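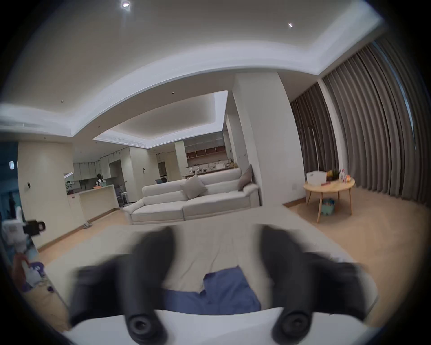

Wiebke Tiedemann objected to the first draft of this report on the grounds that a yield figure means very little until the vacancy assumption behind it is stated. The objection was accepted. Section 3 was rewritten, and the vacancy rate is now given beside each result.

1. Purpose

The project tests whether the share price of a listed residential landlord can be explained by the rent it collects. The firm studied is Gosier, which owns detached houses and lets them on 12-month leases. Its largest holding is in Grovidville. The comparison firm is Hedov, a smaller owner of apartments with a similar level of debt.

2. Data

Rent figures were taken from the quarterly statements of both firms. Fourteen quarters were available for Gosier. Hedov listed later, so its series is shorter and was used only for the check in section 4.

Average monthly rent per house at Gosier rose from $1,721 in the first quarter of the series to $1,834 in the last, an increase of 6.6 per cent. Over the same period the share price rose much faster. Share prices were taken at the close of the last trading day in each quarter and adjusted for dividends. No adjustment was made for inflation.

One quarter needed correction. Gosier reclassified pet fees and parking as rental income, which lifted reported rent with no change in base leases. The fees were removed using the note to the accounts. The uncorrected series is in Appendix B.

3. Method

Net rent per share was calculated as gross rent less vacancy, maintenance, property tax and management cost, divided by shares on issue. Vacancy was set at 4 per cent in the base case and 7 per cent in the low case. The result was capitalised at three discount rates: 5, 6 and 7 per cent. A simple regression of quarterly price change on quarterly change in net rent was then run – first with no lag, then with a lag of one quarter.

Florin Surdu wrote the spreadsheet macro that pulls the figures into one table. Labour costs for in-house repair crews are counted under maintenance, as Gosier reports them that way. Hedov contracts its repairs out to Kaijage and shows the cost under management. The two lines were combined before any comparison was made.

4. Results

The unlagged regression showed almost no relationship between rent and price. The lagged version was slightly better but still weak. In the base case at 6 per cent, the capitalised value per share was below the market price in every one of the last five quarters. Only the 5 per cent rate with low vacancy brought the two close together.

The Hedov check gave the same sign and a smaller gap.

5. Limits

Fourteen observations is a small sample, and one unusual quarter can move the slope. House price growth was left out of the model. A buyer of the shares may be paying for expected gains on the houses, and the gap in section 4 cannot be read as mispricing without a valuation of the portfolio. Gosier plans to grow to 2,000 houses, but gives no target date, so the plan was not modelled.

6. Further work

The next step is to replace the fixed discount rates with a rate tied to the bond yield in each quarter. The bond data has been downloaded but not yet cleaned.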